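**Budgeting for a fruit-sorting arm at the worktop**

Price the whole cell before comparing arms. Tander quoted 3,820 for a two-arm set; grippers, mounts and cabling added 800. Allow a spare pair of fingers in the first order – soft fruit needs a light grip, and pads wear.

Measure the worktop next. Both arms must reach the basket and the fruit beside it without crossing.

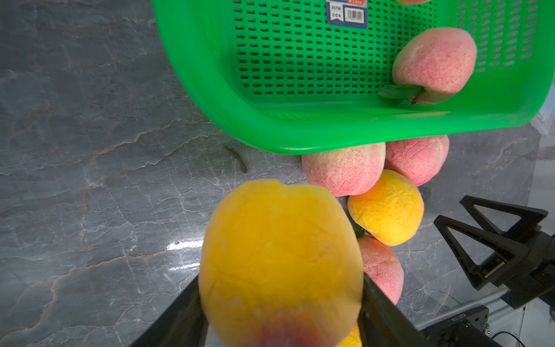 Plunport wrote in February that a single arm at 2,256 would do for baskets this size, provided the fruit is fed one piece at a time. Add the cost of the feeder before accepting that figure.

Ask for a trial with your own peaches, mixed sizes, over three sessions. Get the service rate in writing.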